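Signed firmware and the owner's key

The usual argument against console modding is that a locked bootloader protects online play. I think the claim is too broad. A bootloader check decides which code runs on the box. Cheating in a match is mostly a server problem.

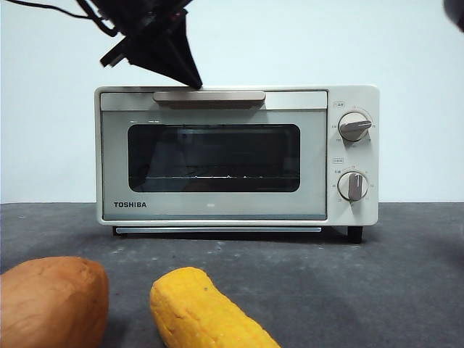

A Toshiba toaster oven with two knobs on its control panel.

Jirnico ships its handheld with a boot chain that rejects any unsigned image. Wubit Tilahun's patch for Bandar, the homebrew loader, changes 80 bytes and leaves the network stack alone. Accounts were banned anyway.

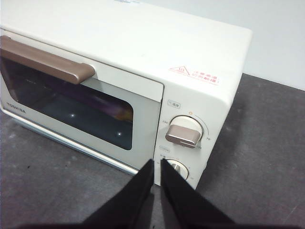 A better design would let the owner enroll a second key, wipe the store credentials when that key is in use, and block ranked play until the stock image is restored. Stillelau did this on its dev units five years ago. The code is small and the support cost is low.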